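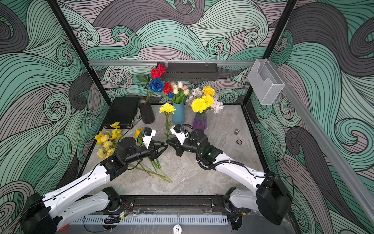

The arranging cell in our artificial flower room, black, blue and purple vases at the back

stemcounter
So the thing I kept complaining about in the September thread is here. I do artificial arrangements for Delevar, the Undby building, and we now have two arms putting stems in vases at the end of my bench. Before this there were 7 of us arranging. There are still 7 of us, but two have moved to packing and they didn't exactly ask for it.

My day is different in ways I didn't see coming. I used to build a bouquet start to finish. Now I lay out stems, keep an eye on things, and fix whatever comes out lopsided. I'm on my feet less, which my knees love! But I miss picking the colors.
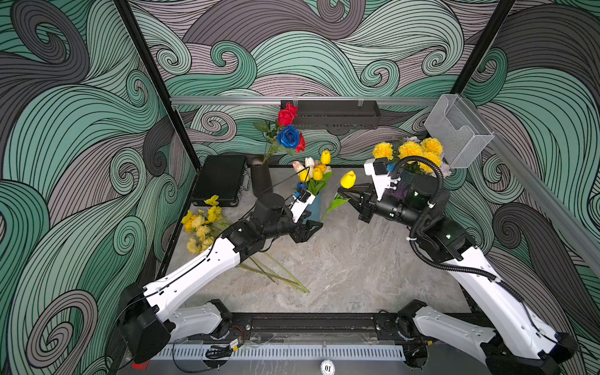

And tulips are what I was good at, so yeah, I'm a little sore about it. My lead says the sample vases are still mine to design — we'll see how long that lasts.

peltulard_nights
Same deal at Peltulard, except ours is boxing. Give it a few months. I hated it, and now I'd be mad if they took it away. My wrists don't hurt when I wake up. We did nearly 30 minutes of wire cutting before every break and I don't miss one second of that.

wirecutter121
Glad about your wrists, but two people got moved without being asked and we're just skipping over that? Packing pays less where I am. Stemcounter, does it pay less at yours?

stemcounter
Same rate for now. It's the later shift though, and one of them has kids to pick up. So no, it's not the same job.

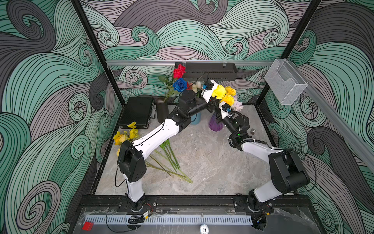 Posted by malhotra_floor, 4:40 pm

I train people on the line at Malhotra, so I'll stick up for it a bit. The big holiday order we had was 3184 vases and it used to mean everybody staying late for weeks. If the arms take the boring repeats, people get home for dinner. Somebody still has to know what a good bouquet looks like, and that ought to be you.

wirecutter121
"Ought to be" is doing a lot of work there. Get it in writing. At my place the trainer said the same thing and then the design work went to the main office.

malhotra_floor
Fair, and I can't argue with the writing part. I'd still learn the setup side if they offer it. The people at ours who did are the ones everyone calls over now, and they got a bump for it.

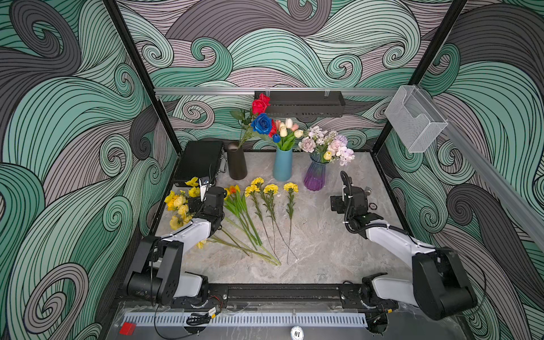
Last edited by stemcounter at 6:15 pm

Adding this up here so I don't answer it three times. Yes, I asked about the setup training and there's a sign-up sheet. Yes, I put my name on it. Laying out the yellows is my job either way — carnations, daffodils, roses, all of it — and I'd like a say in how that's done, so that's the first thing I'm bringing up.

Wirecutter, I'm also asking about the samples in writing. My lead made a face but said okay.

peltulard_nights
Good. Ask about the shift thing too while you're at it. Ours let people swap back after the first month, but only the ones who spoke up.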